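Dry stone wall planting

Dry stone wall planting is the practice of growing plants in the gaps of a garden wall built without mortar. The wall holds itself up by weight and careful fitting, and the spaces left between the stones are packed with gritty soil as the courses go up. It is one of the loveliest ways to garden on a slope, and it suits small yards especially well, because a wall gives you a whole extra bed standing on its edge!

History and distribution

Planted walls are found wherever loose stone is easy to come by. In the hill town of Fuentealba, farmers built low terrace walls to hold back thin soil, and stonecrops and wild thyme moved in on their own. Gardeners later began adding plants on purpose. The long retaining wall at the Sulside garden, finished over two summers, runs for 520 feet and carries 63 kinds of plants, from tiny saxifrages to great cushions of rock cress that spill nearly to the path in April.

Construction

Most planted walls are kept under four feet tall. Each face leans back slightly into the bank, a slope known as the batter, and every stone is tipped a little so that rain runs inward toward the roots. Flat stones such as the gray Plemeck slate are a pleasure to work with, though rounded fieldstone can be used by a patient builder. Rubble and coarse gravel go behind the face for drainage.

Planting is easiest while the wall is being built. Roots are laid flat on a layer of soil, covered with a little more, and the next stone is set on top. In a finished wall, young plugs can be wrapped in damp moss and pushed into the gaps with a finger or the handle of a spoon.

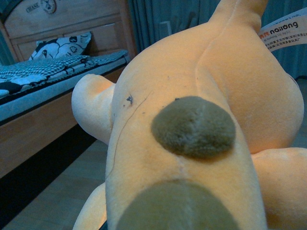

Can a planted wall be grown in full shade?
Ferns, ivy-leaved toadflax and mosses all do well on a shaded wall, as long as the soil in the gaps stays moist during the first year.

Plants

Sunny faces suit houseleeks, stonecrops, creeping thyme, aubrieta and candytuft. Houseleeks are wonderfully forgiving and will settle into a pocket no deeper than a teacup. The Fondico strain of creeping thyme, with its deep pink flowers, is a favorite for the top course, where it drapes over the edge and hums with bees all through June.

Wildlife

A mature wall is a marvelous place for small creatures. Solitary bees nest in the dry crevices, toads shelter near the base, and lizards bask on the upper stones on warm mornings. Wrens hunt for spiders along the face in winter.

Care

Water new plants from the top of the wall so that moisture soaks down through the fill. Trim aubrieta hard after flowering, and pull tree seedlings while they are small, before their roots can shift the stones.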